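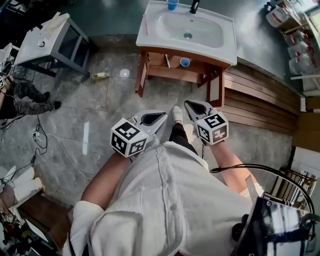

Day shift at Uneck says the new rota leaves two people on the washroom bay where there used to be five, and the ticket queue has grown because of it. They asked for that to be logged under 1267.

Logged. Cause is the Tamard scheduler, which counts resetting the basin as idle time.

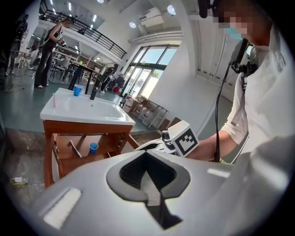 I have put resets back in as paid work and moved one person over from packing until August. Liseck to confirm the rota. Ticket stays open.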